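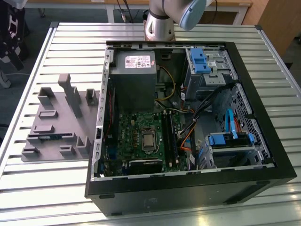
tiongson_bench

Planner goes around the cables, then the insertion check fails

I'm working on the software side of a RAM insertion cell. The arm stands behind an open desktop tower lying on its side, picks a module out of a slot in a printed fixture to the left of the case, and is supposed to press it into one of the two memory slots beside the CPU. Fixture pose and case pose both come from one fixed camera. The planner is Serance with its default sampling settings, and the scene is built from the depth image as an occupancy grid with 5 mm cells.

Two problems, and I can't tell if they are related.

First, the cables. There is a bundle of black ones running diagonally across the middle of the chassis toward the right side of the board, and a yellow one coming down from near the power supply. The grid turns all of that into solid blocks. About half of my planning requests for the approach pose either time out or come back with a path that swings the wrist way out over the drive bay and back in. If I delete the cable cells by hand, planning takes well under a second.

Second, the insertion itself. When I do get a clean approach, I switch to a straight-line move down with a force limit of 50 N and call it inserted when the limit is reached. Sometimes the limit is reached with the module sitting on top of the slot. The program reports success and moves on. I only find out when I look at the board.

I have tried a finer grid, which made planning slower and didn't help. I have tried raising the force limit, which I don't want to do again. Is there a standard way to treat cables in the collision scene, and what should I be checking at the end of the move?

Posted in June, edited once to add the cell size.

arnus_controls

They are separate problems, so fix them one at a time.

For the cables, stop using one occupancy grid for everything. Load the case as a mesh: outer walls, power supply, optical drive cage, drive bay, board plane. You already estimate the case pose, so you can place the mesh from that. Then subtract everything the mesh explains from the depth points, with a margin a little larger than your pose error. Most of what remains inside the case is cable. Put those points in their own layer and give them a cost in the planner instead of a hard collision. In Serance that is the soft layer option in the scene file. It defaults to off.

Keep two exceptions. Make the cable layer hard for anything above the elbow, because you never want the upper arm dragging a harness. And make it hard again in a small box over the target slot. If a cable is lying across the slot, the right result is a refusal and a message, so someone can move it.

Also split the motion. Plan freely only to a pose above the top rim of the case. From there use a fixed vertical descent that you check for collisions but don't plan. A sampling planner inside an open chassis will find odd paths because odd paths are legal, and the wide swing you describe is a typical one. We had the same thing on a fan connector job and the split removed it completely.

For insertion, force alone tells you that you touched something. You need depth as well. Record the tool height when the module is fully seated by hand in the gripper, relative to the board plane, and do it for each slot. Then success is: force limit reached and height within 0.5 mm of the recorded value. If the force comes early, you are on top of the slot or on the key. Back off 2 mm and search.

The search doesn't need to be clever. Keep a light downward force, 5 N or so, and move in small steps along the long axis of the slot first, then across. The long axis matters more because of the key notch. When the height drops by more than a millimeter, stop searching and start the real push. Limit it to 13 steps or whatever covers your error, and return a failure after that.

One more thing: log the full force and height curve for every attempt, not only the final values. A good insertion has a recognizable shape, with contact, a rise, and a sudden drop as the module seats. After a few dozen curves you will be able to set thresholds from data.

ondon_user

Check that your latches are open before you go down. Ours weren't, and we spent 4 evenings tuning a controller that was fine. We now have a small image check on each end of the slot before the descent. It is a plain crop and threshold, and it works as long as the lighting over the table doesn't change.

I would not bother with the soft cable layer. We just tie the cables back.

tiongson_bench

Thanks. The split motion fixed the strange paths right away, even before I touched the cable layer. Tying back isn't possible for us, since the cases arrive as they are and the cables are part of the task.

I have the height check running now and it catches the false successes. The reference height drifts between cases, though — enough that 0.5 mm is too tight. I suspect the board plane estimate, because the depth on the bare metal walls is noisy.

arnus_controls

Don't fit the plane from depth, then. Touch the board side of the chassis at three bare metal points with a light guarded move before the first insertion and fit from those. It adds a few seconds per case. Put the touch points in the case frame and keep them clear of the board, the power supply and any wires.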